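Gromden Table Rental - About Us

Home | Tableware | Linens | Delivery | About | Contact

Tables set for lunches, showers and small dinners
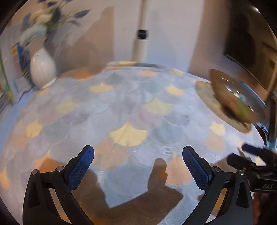
Reading time: 2 min

Gromden rents out what goes on a table: cloths, placemats, plates, vases and artificial flowers. Most of our customers are having people over at home and don't own enough of anything that matches.

Jericho Ignacio and Salma Hamdy started the business with 100 plates and a borrowed van. The stockroom on Tornthorpe Street now holds 2,000 pieces, and the van is ours.

Our style is on the light side. A pale blue cloth with a scallop or leaf print, a woven placemat, a gold-rimmed plate and a white ribbed vase will suit most rooms, and the pieces can be swapped between sets. If you would like something plainer, ask for the Brultimmont set - white cloth, white plates, no rim.

The flowers are artificial on purpose. Cream blooms with dark blue-grey leaves go with nearly all of our cloths, and they can be arranged the day before. Jin-sol Cho puts the bouquets together and repairs them when they come back bent.

Cloths are washed and pressed here. Please shake off the crumbs and fold them loosely. Don't try to get stains out yourself - bleach has cost us more cloths than red wine ever did. Gold-rimmed plates can't go in the microwave or the dishwasher. Scrape them and put them back in the crate, and Kourosh Farahani will wash them by hand.

The smallest order is 3 place settings. The largest so far was 333, for a school reunion, and it took two trips. Orders for the weekend go out on Friday, and we collect after the weekend from your door or porch. December fills up early.

Byung-chul Wi answers the phone and can tell you what size cloth you need if you have the length and width of your table. You can also come by the stockroom and lay a setting out before you decide.

Recent posts
Measuring a round table for a cloth
How to pack plates back in the crate
New placemats in stock
Holiday orders: what to book first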